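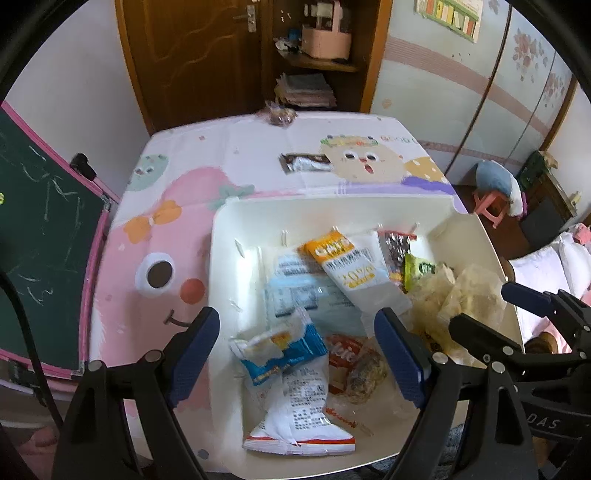
Home | Guides | Kitchen | Table | Contact
Print this page | E-mail this page

Section 2: Setting up the snack bin

By now you should have a clean table and a cloth that fits it (if not, go back to Section 1, I'll wait). This part takes me 15 minutes when I'm paying attention and a good deal longer when I start eating. I've written it for a plain white plastic storage bin with no lid, as that's what I use, but any open bin with straight sides will do the job.

What you need

- one open plastic bin, washed and dried
- a wipe-clean tablecloth, the sillier the print the better
- your snacks, still in their bags and wrappers
- a second container or a paper bag for rubbish
- a marker pen
- a cloth and a drop of washing-up liquid

Laying the cloth

1. Wipe the table first. Crumbs under a cloth drive me mad, and you can feel every one of them through it.

2. Unfold the cloth on the table itself. Mine lives folded in a drawer in Olldale from one get-together to the next, so it always comes out with creases. Put the straightest one along the back edge and pull gently from the front corners.

3. Turn the cloth so the pictures face whoever will be sitting down. I have a weakness for cartoon prints – big daft faces, loud lettering – and they're wasted if everyone sees them upside down.

Note: My cloth is 115 cm across. If yours is bigger than the table, let the extra hang at the back and keep the front short, particularly with toddlers about.

Caution: Don't iron a plastic-coated cloth. I did it in September and spent the evening scraping the iron. If the creases bother you, lay it out the night before with a few heavy books on top.

Sorting before you fill

4. Tip everything out on the cloth. Yes, everything, even the odds and ends from the bottom of the cupboard.

5. Check the dates. Anything past its best goes to one side for you to decide about later, out of sight of the guests!

6. Pull out the empties. I cannot tell you how often I've reached for a nice crinkly packet and found that somebody (Aurel) had put the wrapper back with nothing in it. Squeeze each one. If it goes flat, it's rubbish.

7. Put anything with nuts in its own pile. Bianca's youngest can't have them, so ours go in a separate bowl on the sideboard, and I write NUTS on the bowl in letters you could read from the garden.

8. Look over the clear bags. The little twisted-end ones are lovely, but they come undone if you so much as look at them, so give both ends another turn.

Note: If a clear bag has lost its label and you can't say for certain what's in it, leave it out. Guessing is fine for you and me. It isn't fine for visitors.

Filling the bin

9. Stand the bin near the middle of the table, with a hand's width of cloth free all round it.

10. Flat packets go in first, against the walls. Big foil ones can stand up along the back, where they hold the others in place quite nicely.

11. Lay the middle-sized packets across the centre on a slant. You can see more of each one that way than if they're stacked.

12. Small things go in last, on top. If they go in first you won't see them again until the washing up.

13. Stop when the packets are level with the rim. I know there's more in the cupboard. Leave it there and top up later.

Caution: Chocolate and sunny tables don't mix. If your table is near a window, keep the bars in the fridge door and bring out a couple at a time.

Keep a few things outside the bin as well. I like to leave a bar or a small bag lying loose on the cloth, towards the far side, for people who feel shy about rummaging.

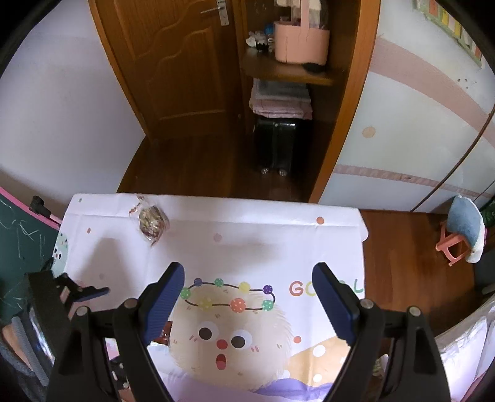
It also gives the children something to aim for, and they do need an aim. Hye-jin had the good idea of letting them take one thing from the cloth before they're allowed at the bin, and since then we've had far less grabbing.

Keeping it tidy while people are eating

14. Put the rubbish container out at the same time as the bin, and write RUBBISH on it. If you forget, the empties will go back in with the full ones and you'll be doing step 6 all over again.

15. Go through the bin once halfway, taking out anything open. Half-finished bags get a clip or they get eaten, and I'm always willing to help with the second.

Note: Some people like two bins, sweet and savoury. Jacinto does it and it looks very smart, but his table is twice the size of mine. With one bin I just keep the savoury things on the left.

Cleaning up afterwards

Empty the bin completely and wash it in warm soapy water, going round the inside of the rim with an old toothbrush. I use the Hosanix brush with the narrow head, but really anything that gets into the corners will do. Let it dry upside down on the rack.

Shake the cloth outside, wipe it on both sides and leave it over a chair until it's properly dry. Fold it along the old creases. Sticky patches come off with warm water and a bit of patience – no scouring pads, please, they take the print off.

Next: Section 3, Drinks and where to put them

Print this page | E-mail this page
Back | Top | Next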